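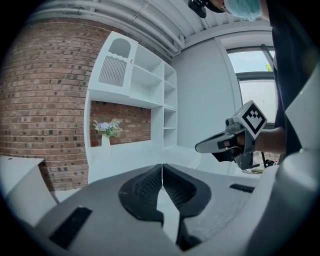

1. Why I picked this

My project was to find out what happens when a buyer here brings in a used car from abroad. My uncle nearly did it last July and gave up at the paperwork, so I was curious! I rang two dealers, Oller and Moro, and Oller let me go through 30 of their old sales files.

2. What I found

Shipping was the bit I'd guessed wrong. The dearest one in the files came to £2890, and that was before any tax. Moro told me they won't touch a car unless they've had photos of the underside – fair enough, I'd say.
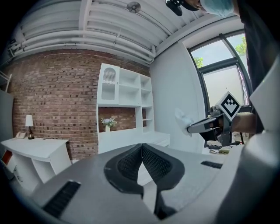 BUYERS' REPLIES

I sent out 82 forms and got more than 5 back (not many, I know). Most people were happy with the car but fed up with waiting for number plates.

Athina Theodorakopoulos
Handed in 5/26/23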